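The Peltstead Trials

By the time I got to the second gripper, Elvira had already decided the first one was better, and she hadn't even taken her coat off.

I should back up. Cikadmont pays by the finished trial, and a finished trial means pick it up, hold it, put it down, say what you thought. Two grippers, same objects, same hands. I'd signed on in December when the bakery cut my hours, and I figured I could do it at night with the radio on. My contact over there was a man named Jairo Mamani who sent very short messages, mostly numbers. 868 trials, said the first one. Then, a minute later, by Saturday.

So I called my cousin Elvira, and Elvira called Deisy, and that's how three grown women from Peltstead ended up in a bedroom arguing about squeeze.

They weren't the same, you see. On paper, sure. Both had the blue pads and the two fingers that slide toward each other like they're about to whisper something. But the one I'd started calling Rikel (after a dog I had when I was 8, a very determined dog) closed early. You barely asked and it was there. The other one, Cárdenas, made you wait. You'd squeeze, and there'd be this little hesitation, like a person thinking about whether to shake your hand.

"It's lazy," Elvira said.

"It's careful," I said.

We started with soft things because Jairo wanted soft things first. Soft things are where you find out about a gripper. Any pair of fingers can hold a brick. Give them something with a bit of air in it and you learn who you're dealing with. I had the tissues up on end between the pads, the little Vinda pack with the rocket on it, and I was trying to hold my wrist still enough to read the force off the tablet while Deisy wrote it down.
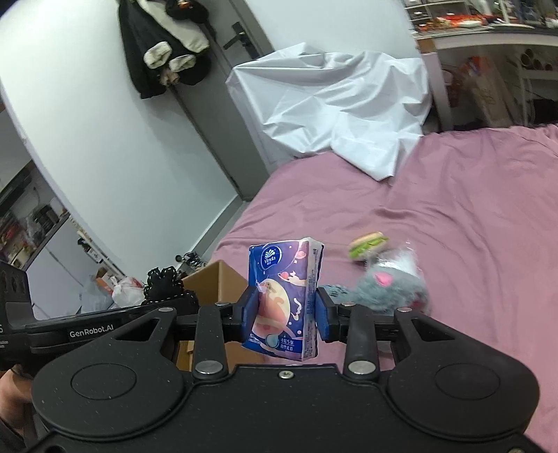 Too much grip on the way in, according to Deisy, and she wanted it put in the notes that way, that a good gripper should be gentle first and strong later, and that if she ever bought one with her own money she'd send it back for that alone. I wrote down "firm." She leaned over and read it and made me add "too."

We went on like that for hours. Rikel, Cárdenas, Rikel, Cárdenas. Elvira kept the tally on the back of an electric bill and drank all my coffee. At one point she took a turn herself and got so good at it, so fast, that I was a little jealous – she used to do nails, and she's got those steady hands, and she'd just reach out and pinch a thing and set it down again without even stopping her story. The story was about Consuelo Zapata and a refrigerator. I never did hear the end of it.

A little after midnight we hit 393 and Deisy lay down on the rug and announced that she was dead.

That was when Jairo called. He'd never called before. I didn't even know what his voice would sound like, and it turned out younger than his messages. He wanted to know which one I liked.

"I thought I wasn't supposed to like one," I said. "The form just has the boxes."

"Forget the boxes a minute," he said. "Wálter has to pick. They're only going to build one of them. He's been looking at charts all week and he can't tell them apart."

Wálter Sánchez was the name at the bottom of my checks. I'd pictured him in a big office with a plant. Now I pictured him the way I was, up too late, rubbing his eyes, two grippers in front of him and everybody waiting.

I told Jairo I'd call him back.

Then I did something that wasn't in the instructions. I turned the radio off and asked Elvira to take Rikel and hold it off to the side and just keep quiet, which for Elvira is a big favor, and I did the hard ones over again with Cárdenas, nice and slow. I wanted to feel that little wait.
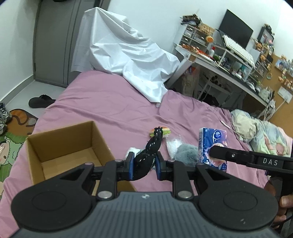

Rope is a nasty test for a gripper, if you've never tried it. It's round and it's lumpy, and it wants to roll out of whatever's holding it. I'd been dreading it all night, and I'd saved it, the way you save the phone call to your landlord. With a dog toy like that one, black and twisted with the white stitching and a knot up at the end, you can't just grab and hope, you have to let the pads find the places where the twist goes in. Rikel never gave them the chance. Rikel clamped down on the first bump it met, and three times out of four I'd felt the whole thing start to turn. But Cárdenas did its hesitating, its thinking-it-over, and in that half second I could feel the rope settle. Then it closed. I tipped my wrist over one way, and then the other. I shook it, even, a good hard shake, and Elvira said "Huh," which she doesn't say.

"Do it again," Deisy said from the rug.

I did it again. I did it over 20 times, I think, and not one of those went on the tally, so not one of those got paid.

When I called Jairo back it rang and rang. I stood at the window with the phone. Down on the street a man was scraping his windshield with what looked like a spatula.

"Well?" Jairo said.

"Tell him the slow one," I said.

"The slow one. Why?"

I looked over at Elvira, who was squeezing Rikel open and shut, open and shut, frowning at it.

"Tell him to go find some rope," I said.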